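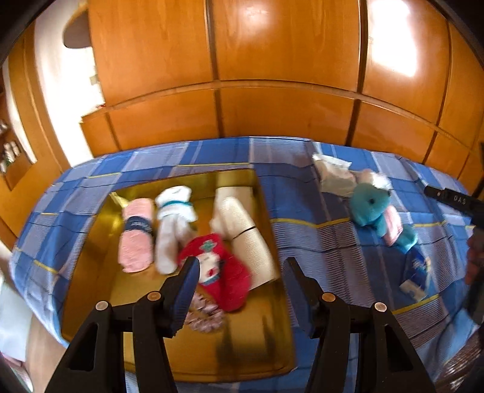 Fig. 1. Hand-held gripper over the tray, bedroom station.

Pre-session inspection, hand-held gripper, soft-item tray task
Site: Latimmont, bedroom station
Inspected by: Agata Leone
Reviewed by: Doina Popescu
Month: February

1. Finger linkages and pins
Result: Pass
Comment: No play at the pins by hand. Full open and close, 50 cycles, no binding.

2. Grip pads
Result: Pass with comment
Comment: Pads are ridged, one blue and one dark. Record both pad types in the session header. The Hurkomari analysis treats pad type as a variable.

3. Pinch hazard
Result: Pass
Comment: Operator's free hand stays outside the finger span during closing.

4. Tray
Result: Pass with comment
Comment: Gold-colored metal, mirror-like. Highlights on the rim may disturb visual tracking. Of 737 demonstrations in the last batch, 397 used this tray; tracking loss to be reported separately for those. Edges checked by touch, no burrs.

5. Items in tray
Result: Pass
Comment: Rolled towel and cloths, red plush sock, crumpled patterned cloth. Nothing rigid among the test items.

6. Area beside tray
Result: Open
Comment: Teddy bear, white plastic bag and small box on the bedspread. Bag to be moved before recording. Bear and box may stay as distractors if logged.

7. Support surface
Result: Pass
Comment: Tray sits on a bed. Check level after each reset.

8. Storage
Result: Pass
Comment: 2,230 MB free on card. Swap before the second block.

Reviewer note (D.P.): Item 6 must be closed before the first trial. Item 4 accepted for this session only.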